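Arnolari is packing up its kitchen shelves for the move to Marar Street

2 November 2020

If you have lived in Rustside for any length of time, the chances are good that something in your kitchen came out of Arnolari. Maybe it was the big stockpot you bought for one holiday dinner and then kept, or a single saucer to replace the one that got dropped, or a cheese grater you didn't know you needed until you saw it sitting in a bin by the register. The secondhand housewares shop has been in the same long, narrow storefront for 35 years, and it is now getting ready to leave it for a bigger one down the hill.

The new address is on Marar Street, in the building that most people here still call Dalico after the shoe store that used to be there. The shop plans to open its doors in December, and the packing has already begun in the back, starting with the things that sell slowest and working forward to the things people ask for every morning.

Dagim Sisay, who owns the shop, has been putting the inventory on paper for the first time as he goes. The count stood at 3,682 pieces when we stopped in, and that was before anyone had opened the cabinets under the front window, where the baking pans live.

"I thought I knew what was in here," he said. "Then I got to the lids. We have so many lids, and I would like to meet the pots they came with."

The packing has a rhythm to it that is pleasant to stand around and watch, if you can find a place to stand. Plates go in first, on edge, with a sheet of paper between each one and a folded towel at the bottom of the box. Bowls are nested by size, small ones inside big ones, and the glasses get wrapped one at a time and stuffed with more paper in the middle. Anything cast iron goes in a box by itself and the box gets a thick black line on the side, so that whoever picks it up has fair warning. Sisay says he learned that one the hard way, years ago, when he helped his sister move and nearly went down the stairs with a box he had taken for pillows.

The labels are another matter. He started out writing what was inside each box, and then found that "kitchen, mixed" was turning up on nearly all of them - not a lot of help in a shop where everything is kitchen, mixed. So the boxes are now marked with the shelf they are going to. There will be 43 shelves in the Marar Street store, each with its own number painted on the upright, and a box marked 12 gets carried to shelf 12 and set down on the floor in front of it. Unpacking ought to go a good deal faster that way, and it means that a person who has never worked in the shop can help without asking where the ladles go.

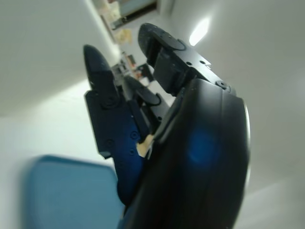
Can people still drop off dishes and pans while the shop is moving?

Drop-offs are welcome at the old store until the end of the month, as long as they are clean and fit in a box one person can lift. After that the shop would like everyone to hold on to their donations until the new place is open, when there will be a proper counter for them just inside the side door.

That side door is one of the things Sisay seems happiest about. At the old shop, anybody bringing in a load of dishes had to come through the front with it and squeeze past the customers, and over the years there were some close calls with the teacups. The Marar Street building has a little paved area along the side where you can pull up, open the trunk, and hand things in without going near the shelves at all. There is also a deep sink just beyond it, so that whatever comes in dusty can be washed and dried before it is priced.

The extra room will be put to use in ways that regular customers have been asking about for a long while. Sets will finally be kept together on their own shelves, and the odd plates will be sorted by color, which is how most people shop for them anyway. Small appliances, which at the moment are stacked under a table and have to be dragged out to be looked at, will get a long counter with outlets, and shoppers will be able to plug in a toaster or a mixer and see for themselves that it runs. There will be a low shelf of measuring cups, cookie cutters and wooden spoons at the height of a small child, which was the idea of a customer whose small child has apparently been pulling such things off the high shelves for two years.

Prices are going to stay where they are, or very near it. Sisay told us he had thought about raising them to cover the move and then talked himself out of it over a weekend. What he would like instead is to carry less down the hill, and so there is a markdown on now for the heavy things: roasting pans, crocks, the bigger mixing bowls, and the entire back row of casserole dishes. Most of it is half off, and if you take three or more he is likely to round the total down in your favor. Bring your own bag or box if you can, as the ones in the shop are spoken for.

Shoppers are being let in a few at a time this fall, with masks on, and the aisles are tighter than usual with the packed boxes lined up along one side. It is worth coming early in the morning, when the light is good in the front of the store and you can have a slow look through the silverware trays. The very back of the shop is closed to customers until the move is done. If you are hunting for something in particular and suspect that it has already been packed, ask at the register. With the new list it can usually be found, though it may take a minute and somebody may have to cut some tape.

The old storefront has its admirers, and more than one person who came in while we were there wanted to talk about the floor, which slopes toward the street enough that a dropped orange will roll all the way to the door. There is some sadness about leaving that behind. The bell over the entrance is going along to Marar Street, and so is the hand-lettered sign that asks people to please put the lid back on the pot they found it on, a request that, judging by the state of the lids, has been only partly honored.

As for what comes next at the old address, the landlord has not announced anything, and Sisay says he hasn't heard. He has plenty to think about already. The teapots are next to be wrapped, and he wants to do those himself, with the spouts stuffed and the lids packed separately in paper and tucked in alongside, each with its own pot.

Arnolari will keep its usual hours in the old shop through the end of the month. The opening day in December will be posted on the door of both buildings once the shelves are up.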